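The Long Wait for a Machine That Wipes the Table

Robots can do a backflip for the cameras. Clearing up after breakfast is another matter, and the people selling the idea would like you to stop asking when.

The brochure I was handed at the trade hall in Drosavthorpe had a kitchen on the front. White counters, a bowl of lemons, a slim grey machine with its hand resting on the back of a chair, as though it had dropped by for coffee. Inside was a list of what it would do for me. It would load the dishwasher, fold the towels, put the groceries away and wipe down the table. The word "would" was doing a lot of lifting.

I have been writing about household gadgets long enough to own a drawer of dead ones. There is a window-cleaning puck in there that fell off the window. There is a lawn thing. So when I spent two days in May walking the hall and then a week visiting the workshops behind some of the stands, I went with one question written at the top of my notebook: can any of it do a chore, start to finish, in a room it has never seen?

The answer I came home with is no, with a few footnotes. The footnotes are the interesting part.

What counts as doing it

Start with a trick of language. When a company says its robot "can fold towels", it usually means the robot has folded a towel. Those are two different claims. My nephew has hit a golf ball 249 metres. He can't play golf.

The demonstration I watched on the Ukari stand is a fair case. The machine picked a tea towel off a pile, shook it, laid it flat and folded it into quarters. It took a little over three minutes and got a round of applause. I stayed for the next one, after most of the crowd had wandered off. This towel came up by its middle, and the machine spent a long while turning it over looking for a corner. A staff member reached across and straightened it. He did it so smoothly that I doubt he noticed himself doing it, the way you'd steer a toddler's spoon.

I asked how many towels it folded without help. I was told the success rate was "very encouraging". I asked for the number behind the encouragement and was offered a tote bag.

To be fair to Ukari, nearly every stand had some version of that hand reaching in. At one, the plates were all the same size and faced the same way. At another, the laundry basket had been placed on a cross of white tape, and when a visitor bumped it with his backpack the whole show stopped for a reset. You learn to look for the tape.

The shop floor is ahead, sort of

Factories have had robots for decades, and they earn their keep. A welding arm does the same seam on the same part bolted to the same spot, all night, and doesn't get bored. That isn't in dispute. The trouble begins at the edge of the cage, with the odd jobs people still do by hand: emptying a bin of mixed parts, peeling the backing off a gasket, sweeping up the shavings, wiping down the bench before the next job.

Walczak makes cabinet hardware and fittings, and agreed to show me the packing line where it has been trying a two-armed machine for most of a year. The task is modest. A hinge, a small bag of screws and a folded instruction sheet go into a box, and the box goes on a belt. A person on the same line does 579 boxes in a shift. The machine, on the best day anyone could point me to, did 300.

The hinge gives it no bother. The bag of screws is harder, because the bag changes shape when you touch it, and the instruction sheet is worst of all. Two sheets stick together. One slides. One lands half in the box, the lid comes down on it and the belt jams. There's a stool beside the machine, well worn, where someone sits to deal with the paper.

The supervisor's view was that it would pay for itself when they could take the stool away. I asked when that might be. She looked at the stool.

I'd call that an honest trial, and I came away thinking better of Walczak for letting me see it. They'd bought a machine to do one small job and were finding out what the job was made of. Most of us have never had to think about how we pick up one sheet of paper. We rub a thumb across the corner, feel it buckle, and off it comes. Try writing that down as a set of instructions.

Teaching by hand

The current hope is that you don't write it down. You show the machine, over and over, and let it work out the pattern. At Evau, which runs a workshop on the upper floor of an old printing building, I saw how the showing is done, and it's a good deal humbler than the lemons-and-counters brochure.

People stand at tables holding a gripper, a sort of powered-up pair of salad tongs without the power. It has two blunt fingers and a camera that looks out past them. They do chores with it. They pick up a spoon and put it in a cup. They drag a cloth. They close the fingers on a block, lift it, set it down, open them again. The recordings go off to train a machine whose own hand is built along the same lines, so that what the camera saw on the person's wrist is close to what it will see on the robot's.

I was given a turn. It is surprisingly tiring. Within a few minutes I had discovered that I don't know where my fingers are when they're made of hard black plastic and stuck on the end of a handle. I knocked over a cup. I chased a bottle cap right across the table and off the edge. Everything I normally do by touch I now had to do by eye, and my eyes weren't up to it.

It changed how I watched the recordings afterwards. Seen from the gripper, a tabletop is a very big place. There's the wood, the two fingers, and a lot of nothing in between. You start to see why a machine dithers. You and I glance at a table and know it's clean, or know it isn't. We can tell a knot in the wood from a coffee ring and a coffee ring from a shadow, and we don't call that skill. We call it having a look. 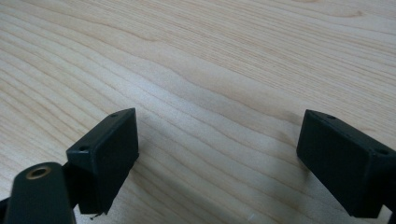 Open fingers over a pale wood-grain tabletop. The tiny light speck near the bottom could be dust or a scratch.

Put that speck to a machine that has been asked to wipe down a table. If it's dust, one pass of a cloth will do. If it's a scratch, the machine could rub at it until the cloth wears through. A person would run a fingertip over it and know. These fingers are blocks with a flat face on them, and whatever they can be taught through a camera, they will be taught by looking.

The grain is its own headache. Long wavy streaks, some faint and some a darker honey colour, and none of them dirt. I asked whether a machine trained on plain tables would be put off by a surface like this one, and got a straight answer for once: sometimes, and they couldn't always say which times. The fix is more recordings on more kinds of table. The workshop aims for roughly 1,000 of each chore before it bothers to test anything. Then a customer turns up with a glass top and they start again.

The bill

None of this would matter much if the things were cheap and merely a bit slow. I'd happily let a machine take all afternoon over the towels while I was out. A dishwasher takes two hours to do what I could do in 20 minutes, and I wouldn't give it up for anything.

But a dishwasher is a box. It doesn't move through the house with a knife in its hand. A general household robot has to be safe around the dog, the stairs and a four-year-old with a juice box, and every company I spoke to went a bit vague at that point. Two of them said that, in the early years, a remote operator would be able to "assist". I asked them to spell it out. It means that when your robot gets stuck, a stranger in an office sees your kitchen through its camera and steers it out of trouble. You may be fine with that. I'd want it printed on the front of the brochure, beside the lemons.

There's also the question of who does the chores for the robot. It needs charging, its hands need cleaning, and its floor needs to be clear before it can go anywhere. Anyone with a robot vacuum knows the routine. You pick up the socks so the machine can come through and do the tidying.

Where that leaves the breakfast table

I don't think it's all smoke. The recordings at Evau are real work, and the machines that learn from them do things I hadn't seen one do even a couple of years ago. One of them put a spoon in a cup, and when I moved the cup it went after it. I moved it again and it went after it again. It missed the third time, but it missed the way a person might, close and a little late, and I found I was rooting for it.

A spoon in a cup is still a long way from breakfast. Breakfast is a sticky knife, half a crust, a bowl with an inch of milk in it, somebody's homework and a lid that doesn't belong to any jar in the house. Clearing it means deciding what's rubbish and what's precious, and a fair share of arguments in my own home suggest that even the grown-ups haven't settled that one.

If you're offered a place on a waiting list this year, ask to see the machine do the job twice in a row, in a room you've picked, with your own plates. Ask who'll be watching through the camera. Keep an eye out for the tape on the floor and the stool beside the line. I've still got the Ukari tote bag, and it carries groceries in from the car very well.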